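Una mañana con los robots de Coltwood

¿Cómo se enseña a un robot a ordenar una mesa? Con mucha paciencia y sin gritarle, que no sirve de nada. Lo comprobamos el 14 de junio de 2026, en la jornada de puertas abiertas del taller Coltwood, donde los mayores hicieron cola para el café y los pequeños para lo interesante.

Nos recibió Man-lok Poon, ingeniera, con dos bolígrafos en el pelo y ninguno en la mano cuando le hizo falta. Lo primero que nos mostró fue una pantalla. Hubo cierta decepción en la primera fila.

—¿Y el robot de verdad? —preguntó una niña.

—Durmiendo la siesta —dijo ella—. Antes de mover sus brazos, practicamos con unos de mentira.

Eso se llama simulación. Es un mundo dibujado por el ordenador, parecido a un videojuego, pero sin monstruos ni puntos. El robot dibujado tiene brazos y manos, y delante, una mesa con sus cosas. Si se le cae algo, el suelo no se mancha y nadie tiene que ir a por la fregona.

El programa de Coltwood se llama Tetari y aprende a base de repetir. Para una sola tarea hace unos 2.000 intentos. Los 100 primeros, según la ingeniera, «mejor no enseñarlos en público». Nos enseñó unos cuantos, claro, y fueron los más aplaudidos.

¿Por qué le cuesta tanto algo que tú haces mientras piensas en la merienda? Porque tus dedos te avisan si aprietas mucho o poco, y tus ojos calculan las distancias sin pedirte permiso. Al robot hay que dárselo todo en números: dónde está el objeto, cuánto abrir la mano, cuándo cerrarla. Y un brazo tiene que saber por dónde anda el otro, o acabarán chocando como dos primos en un pasillo.

Al final pudimos votar el nombre del próximo programa. Ganó Fallar, por mucha diferencia. Man-lok Poon se lo tomó bastante bien.

Los brazos de Tetari, en la simulación:

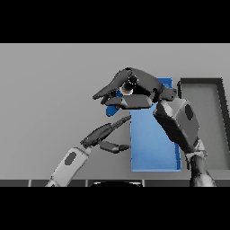
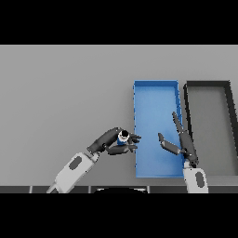
Revista Pan para curiosos · N.º 2 · Pág. 14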